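Handout 5: Smooth, Round and Awkward
Asstead Home Skills course, notes to go with the second half of the evening

Okay, so last time we did boxes, and boxes are easy (they have corners, they sit where you put them, bless them). Tonight is everything else: bowls, lids, vases, lamp shades, all the curvy stuff that wants to roll off the counter the second you look away.

First thing I want you to write down: look before you lift. Find the widest part of the thing, and then find any edge, rim or foot you could hook a finger under. A rounded side with no edge at all gets two hands from me, every time, even if it's light. I broke a very nice salad bowl from Plesska learning that one!

Second, clear the landing spot. I still catch myself holding a bowl in midair and pushing mugs aside with my elbow. Put a folded dish towel down where the piece is going, then go back and get it.

Dry your hands too. If you've been using lotion, wash it off first.

For nesting, go big to small and put a sheet of paper between pieces. Paper towels work, but I like plain newsprint better because it doesn't bunch up. Don't go higher than 5 in a stack, please. Lids travel separately, knob side down into a rolled towel, so they can't rock.

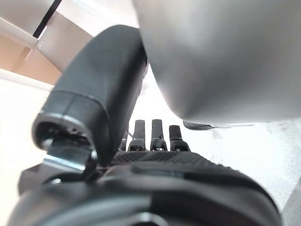

The other thing I wanted to get to is shelves. Heavy round pieces go between hip and chest height, and the light ones can go up top. If your shelf is slick, cut a piece of that grippy drawer liner to fit (mine is 21 inches long, measure yours before you buy the roll). Leave enough space on both sides for your hands, so you're not dragging things out by the rim.

For next time: empty one cabinet at home, just one, and put it back using the order above. Jot down whatever gave you trouble and bring the list. We'll start with pot lids, and I'll have the spare towels with me.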